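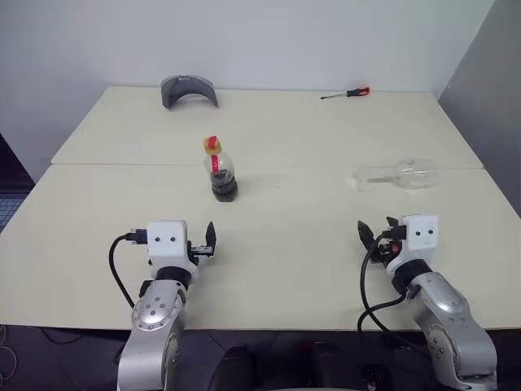 Round journal, January, evening

The Stirkeldale book came back this morning, so that makes three books home out of the nine we mailed. This one was the winter theme. The rules pasted inside the cover say two weeks per person. It spent 23 days with the second person on the list and I doubt the first was much quicker, as the date slip has been torn out.

Condition: spine cracked at the middle, pages fat with glue stick. Two spreads are stuck together and I have left them alone. Aurelia Haslinger thinks they can be steamed apart. I have seen her steam things apart before. Leave it until she has tried it on a scrap page.

Contents are better than I expected. The Nosden entry (soup recipe, bus tickets, a drawing of a frozen ditch) is the best so far. Fagundes filled 5 pages with magazine cuttings and no writing at all. Is that a journal entry? The rules don't say it isn't.

Aurelia wants the next theme to be "gratitude." I said we would get the same page from everyone. Her other idea is "things in my kitchen drawer," and I'd sign up for that one.

Paper: the Brustideo pad claims to take wet glue without buckling. Tried PVA on one sheet and watercolor on another. Both buckled, the PVA one worse. Pressed them under the dictionary and will look tomorrow. I don't believe the label.

To do:
New date slip, sewn in this time.
Write to whoever has book four, again.
Cut the sign-up list to people who have mailed one back.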